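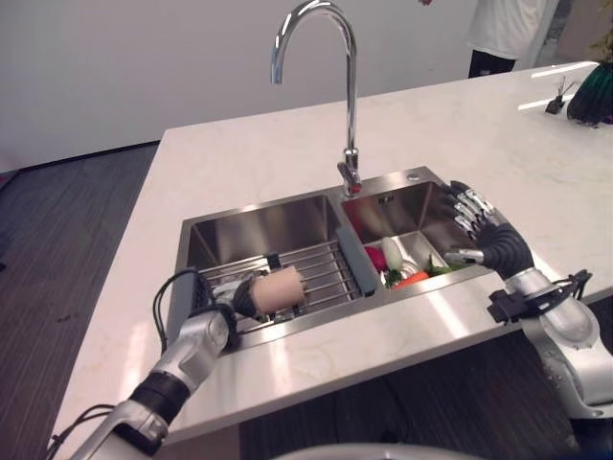 Workshops and Jams

From: Yến Thái
To: Gekthorpe Improv list
Subject: Re: silent scenes at the fall jam?

Hi Trevor and everyone,

Yes yes yes to silent scenes! I've been wanting to try a full set of them ever since the July jam, when Ruairi lost his voice and played the whole second half as a locksmith who never spoke. I still think about him handing that key back through the mail slot. More of that, please.

Answers in line, and then I have a pitch.

Trevor Chan wrote on 24/09/2019:

> Hi all, we have the upstairs room at Padix again for the fall jam,
> room 503, same as last time. Doors open at 7, we have to be out by 11.

Great. Can somebody ask whether the piano is still up there? Euan would like to play under a couple of the scenes, and if it's gone he'll bring his keyboard, but he needs to know ahead of time because it has to come over in his sister's car.

> I've got 14 people signed up so far and a few maybes. My worry is that
> a silent half with that many people turns into everybody waving their
> arms at each other. We could keep it to pairs.

I'd go with pairs to start and then let one group scene happen at the end if the room feels like it. The waving thing is real, and it goes away fast when people have something to do with their hands. See pitch!

> Also Craig wants to know if we're still doing the Kabbaj. He says he
> has an idea for a new opening and won't tell me what it is.

Craig, please do the Kabbaj and please don't tell us either. For the new folks: it's our long form, the one where every scene has to be set in the same building on the same evening. The last one was a ferry terminal and I laughed so hard at the lost luggage desk that I missed my own entrance. Newer players can jump in for a walk-on anytime, you don't have to be in the opening.

> If somebody would run a warmup that isn't zip zap zop I'd be grateful.
>
> Trevor

That would be me! Pitch: I'd like to run a short object work workshop before the jam, from 6 until doors, if Padix will let us up the stairs early. I took one over the summer with a teacher who had us make a pot of coffee with no coffee and no pot, over and over, for most of an hour, and I came out of it completely in love with the whole business. I went home and unpacked groceries that weren't there. My roommate was very patient.

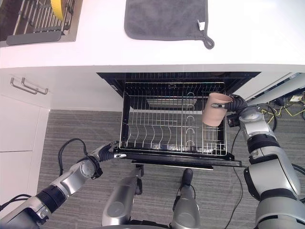
The main exercise I want to do is one I'm calling Somebody Else's Kitchen. One person sets up a kitchen by using it, without a word, and then leaves. The second person comes in and has to use the same kitchen, with every drawer and faucet where the first one left it. You'd be amazed how hard it is to shut a cabinet that another player opened! What I'm after is the small stuff, because small stuff is what an audience believes. Look at the dark gray towel lying on the counter there, with the little hanging loop by its corner. If I mime a towel, you see a person wiping. If I mime picking it up by the loop and feeling around for a hook, now there's a hook, and a wall, and my partner can walk over and hang her coat next to it. Same goes for the lower rack of the dishwasher when it's pulled out: it takes up floor, so walk around it, and if you walk through it I will make a noise.

After that we'd swap partners and play the same kitchen with a secret. One of you broke something before the scene started, the other one has no idea. Still silent. I've only seen this done once and it was the best thing that happened all day, two very large men being terribly careful around a cupboard.

Wear shoes you can be quiet in. The floor in 503 creaks near the windows and in a silent scene it sounds like gunfire (Euan, maybe you can play along with it). No props needed, and nobody has to have done object work before. If you've ever held a fake phone onstage you're already ahead of where I was in the spring.

Trevor, could you ask Padix about getting in early? If they say no, I could do it in the back of Iretti beforehand, they don't mind us as long as we buy something, and their ginger cookies are excellent anyway. I'd want to cap it at 4 pairs in there, the tables don't move.

Ruairi, would you play first person in the demo round with me? You can talk this time if you want to. Please don't.

So excited for this one. Reply to the list if you want in on the workshop so I can sort out partners.

Yến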